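Block sets: what's back on the shelf and what still needs sorting

The toy library's wooden shape blocks are available to borrow again from May. They have been off the shelf while we went through the boxes, and a fair number of members have asked when they would be back, so this item sets out what you can borrow, what has changed and what we would like you to do when you return a set.

We now have 17 complete sets. The count of loose blocks before sorting came to 276, which was more than we expected, and they had got badly mixed up over the past couple of years. Some boxes had three stars and no cylinder. One had nothing in it but triangles. Everett Kincaid took most of them home over several weekends and matched them up by size and colour, and he also sanded down the corners that had gone rough. The ones that were split have been thrown out.

Each set now has its own drawstring bag with a card inside listing the shapes and colours. The sets are not all the same. The smaller ones are meant for younger children and have fewer shapes with bigger faces. The larger ones include the awkward shapes, which older children seem to prefer because they are harder to fit together. If you want a particular sort, ask at the desk and we will find the nearest thing we have.

The most useful change is the boards. A set of small blocks tipped out on a carpet is soon a set with one missing, and a bare table top isn't much better if the children are pushing the pieces about. A large flat board gives them one place to work on, and everyone can see at a glance what is still in play. Spread the blocks out or keep them bunched together at one side, whichever suits the game. Leaving plenty of clear board makes sliding games a good deal easier.

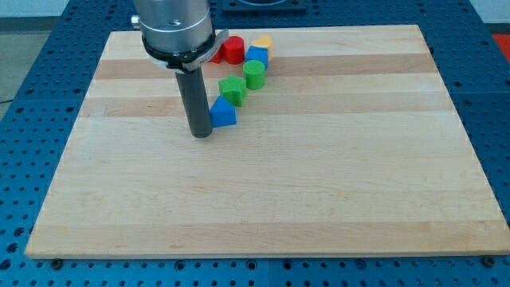 Sliding games are the ones we get asked about most. The simplest is to name a shape and have the child move it to a corner without lifting it. After that you can ask for two shapes to be put side by side, or for all the blocks of one colour to be separated from the rest. Stars are the difficult ones, as the points catch on whatever is next to them. Cylinders are easy to push but don't always go where you want. Triangles turn round if you push them anywhere but the middle of a side, and children find this either very funny or very annoying.

For children who already know their shapes, try giving the instruction in words only, with no pointing. "Put the triangle below the star" sounds easy until two people sitting on opposite sides of the table disagree over which way is down. Agree on that first. The Cisternas Road playgroup has been doing this in pairs, one child giving directions and the other moving the blocks, and they tell us it keeps a group of four-year-olds busy for longer than the jigsaws do.

We have 4 boards to lend. They are heavy, so please bring a car or a second pair of hands, and don't lean them against the radiator in the hall while you are signing out. A board counts as a separate item on your card. The loan period is the same as for the blocks, and you can renew both together by phone.

When you bring a set back, please lay the blocks out and check them against the card before they go in the bag. If one is missing, tell us. There is no charge for a single lost block and we would much prefer to know. Wipe the blocks with a damp cloth if they need it and let them dry before bagging them up. Please do not put them in the dishwasher.

There are still 46 odd blocks that don't belong to any set. They are in the crate under the window at Gosimard House and members can take a handful for craft use. If you have had one of our blocks down the back of the sofa since last year, that crate is also the place to drop it.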